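Home Explore Notifications Messages Lists Bookmarks Profile More

Krystyna Domański
Thread

1/ Notes on the Zorard two-finger hand gripper, the trigger-operated one sold with a wrist camera mount and a logging box. We bought two sets in April for collecting demonstrations at Turuddale. One set is still on its original pads. The other is not.

2/ What you get: body, trigger, two fingers, camera bracket, logging box, one USB cable, a bag of screws. The manual is 20 pages, of which 4 cover assembly. The torque figure for the finger screws is in the appendix and nowhere near the drawing it belongs to.

3/ Weight is fine for the first hour. After that the wrist notices that the logging box hangs off the back. Anjana Barua moved ours to a belt clip with a longer cable and we have left it there.

4/ Trigger travel is linear enough. There is a small dead band at the fully open end. If your training code treats "open" as a single value, clip it yourself before export. The supplied script doesn't.

5/ Calibration: close on the supplied gauge block, hold, wait for the light, open fully, wait again. If you let go early it accepts the bad reading without complaint. I would call that a fault. Zorard support called it "expected behaviour" and closed the ticket.

6/ Logging. We recorded 254 episodes over the test period, all table-top pick and place. The file format is documented and sensible. Timestamps for camera and trigger come off the same clock, so no alignment step is needed afterwards.

7/ Two of our operators have small hands (Yanti Manurung and me). The trigger reach is adjustable but only with the grip shell off. Allow time for that if people share a unit.

8/ Comparison, as several of you asked. The Stastus hand unit is lighter and has a better grip shell. Its finger opening is narrower, and the camera sits further back, so the fingertips take up less of the picture. For small parts I would pick the Stastus. For household objects, the Zorard.

9/ Finger pads. The padding on the inner faces is the weak part. It grips well on smooth plastic, but the edges fray, and a frayed edge can catch on thin items and spoil the release. Check the top rim before each session.
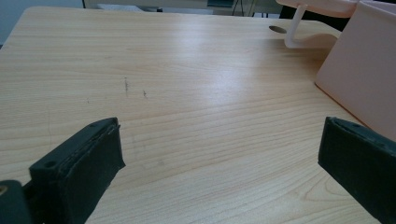

10/ Can you change the pads without sending the unit back?
The pads are glued to the fingers, but each finger unscrews, so you swap the finger and pad together. Recalibrate afterwards.

11/ A pair of replacement fingers is 74 pounds from Weerasinghe, who also stock the screws. I think that is steep for two blocks and some padding – but the fit was correct first time and the calibration held.

12/ Afroza Dissanayake tried re-padding an old pair with sheet rubber. Grip was acceptable. Thickness was uneven, so the closed reading drifted between left and right. Fine for practice, not for data you intend to keep.

13/ Still to test: the firmware update, and whether the dead band is the same on both sets. Export script with the clipping fix is with Sandamali Liyanage, message her if you want a copy.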